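Shared Tables and the Public Library
Opinion
Published 3/2/21

The Lindale Public Library will soon decide how to use the floor space left open when its reference shelves were moved last November. Two proposals are under review. One would divide the area into 12 private study booths, available by reservation. The other would fill it with large tables, open to any person who walks in. It is the position of this column that the library should choose the tables.

The case for booths deserves a fair hearing. Many residents have no quiet place at home, and a closed door is a real help to someone preparing for a licensing test or a job interview by phone. The Sudstead branch has 4 such booths, and they are well used. The library received 265 written comments on the matter, and a good number asked for privacy above all else.

A reservation system, however, favors those who plan ahead and who have a card in good standing. It does little for the parent with a free half hour or the worker between shifts. A table asks nothing of the visitor. It can hold a tax form in the morning, a knitting group at noon and a school map project in the late afternoon, with no change to the furniture and no call to the front desk.

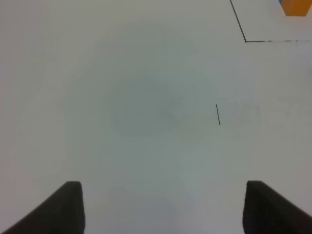

A pale tabletop with a few thin lines drawn on it.

Cost should also be weighed. The Serar proposal for booths includes doors, wiring and separate air vents. The Iyengar proposal for tables comes to $1,699 per unit, delivered, and the tables may be moved if the needs of the building change. Walls, once built, tend to remain for a generation.

Noise is the strongest objection. The library already keeps a silent room on the upper floor, and its hours could be extended into the evening. Clear signs and steady enforcement would settle most of the remaining complaints.

The board is urged to adopt the table plan and to review its use after one full year. Comments may be left at the Lindale front desk until the end of the month.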